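Re: [homebots] Laundry: can anything fold it yet?
From: Dalia Kütt
To: homebots list

Arham wrote:

> I keep reading that laundry is as good as solved. My sister
> runs a small guest house and asked me whether she should
> wait a year and buy a machine to do the folding. I told her
> I'd ask here. She doesn't care how it works. She wants to
> tip a basket out on a bed and come back to piles. Is there
> anything, at any price, that does that today? And if the
> answer is no, which part is the hard part? Folding looks
> like the easy bit to me. It's the same few moves every time.

Arham,

Short answer for your sister: no, and I wouldn't hold off hiring help on the strength of a year's wait.

On the longer question, the moves are only the same once the garment is lying flat and you know which way up it is. Most of the work comes before that. Take a sweatshirt on a bed, with one cuff picked up between two fingertips. You and I don't think about the next step. For a machine, nearly everything that can go wrong is still ahead of it.
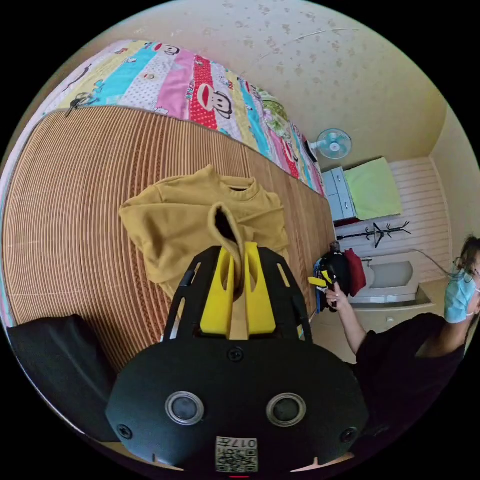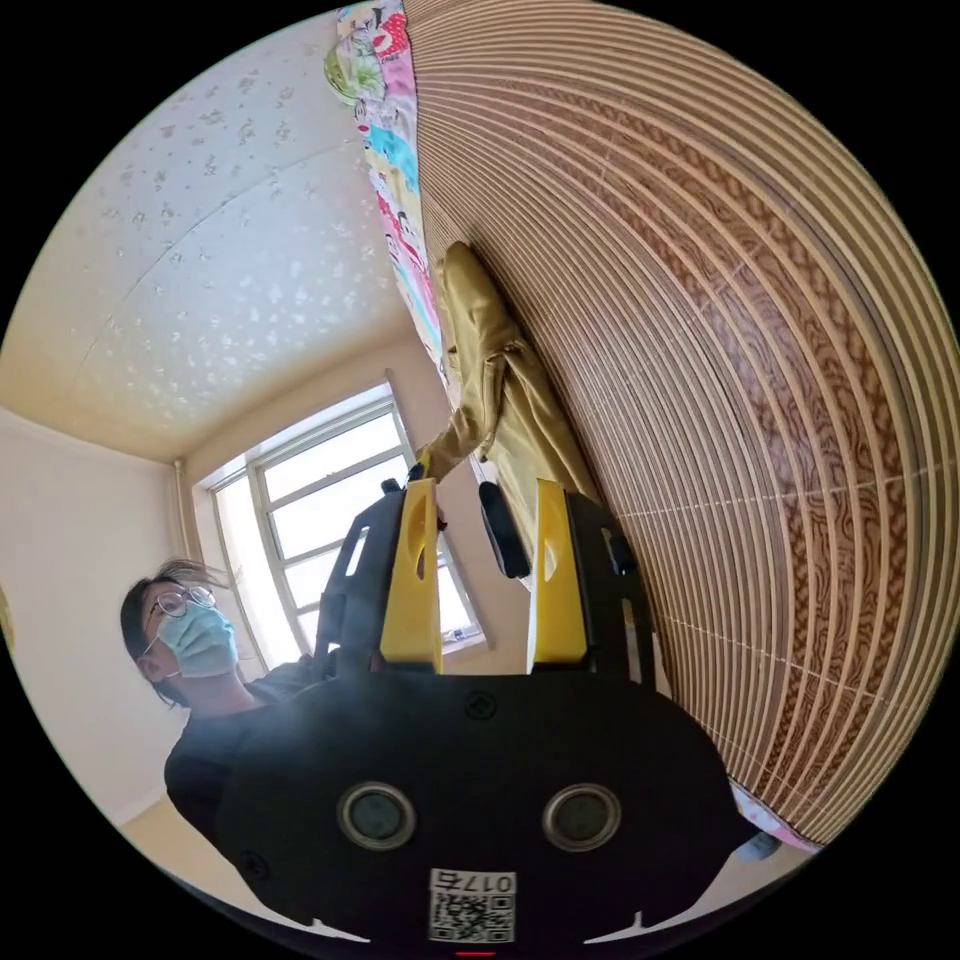

First it has to know what it is holding. A cuff and a bunched hem can look much alike up close, and if you pull on the wrong one you turn the shirt over or drag it off the bed. Then there is how many layers are in the grip. With a sleeve you want both layers. With the front of a cardigan you may want only one. People feel this with their fingertips. Most grippers I have worked with can tell you that they closed on something and not much more than that.

Then there is the surface. The demos you see online are nearly always on a table, at a fixed height, with a plain top. Your sister wants it on a bed. A mattress gives when you press down to get a finger under an edge, and a mat or a quilt can get pinched along with the shirt. We lost most of a month at Oleck to that alone. The arm would fold the shirt perfectly well with a corner of the blanket inside it.

Some numbers from our own tests last October, for what they're worth. We did 1,125 attempts with long-sleeved tops, using the Kivi arm pair and starting from a rough spread, so the garment was already opened out. If it started flat, the median was 120 seconds to a fold I would put in a drawer. I can do it in under ten. If it started as a heap, we stopped timing, as so many of the runs needed a hand from one of us that the times meant nothing. Slippery cloth was worse than cotton in every test. Anything like satin slides off itself halfway through the fold and you start over.

We had 4,000 recorded human folds to train on by then. More recordings helped with the kinds of garment that were in them. They helped very little with a garment that wasn't. A hooded top was close to a fresh problem, even though to a person it is a sweatshirt with one extra bit to tuck in.

On price, the only thing I've seen offered to small businesses is the Plavuvmont folder, and that is really a press. You clip each piece onto the front by hand and it does the rest. It's a decent machine if you have stacks of the same towel. For a guest house that might even be worth a look, since towels and pillowcases are most of the load. But the clipping on is the part your sister would be paying to get rid of. She should ask for a trial with her own linens and time how long somebody stands in front of it.

Where I think this will work first is the dull end: flat, square things of one or two known sizes, on a proper table, with a person who clears jams. Hotel laundries already have big machines for sheets, so the gap is in the middle – places too small for those and too busy to do it all by hand. Mixed clothes on a bed comes a good while later. I'm not going to put a year on it. I did that on this list once before and somebody still quotes it back to me.

One thing I'd like to hear from others here. We have been using 3 grades for the finished fold (drawer, redo, give up) and the two of us doing the grading disagree on "redo" far more than I'd like. If anyone has a better way of scoring that doesn't involve measuring every edge, please send it. I'm happy to pass along our grading notes in return, though they are mostly complaints about sleeves.

Dalia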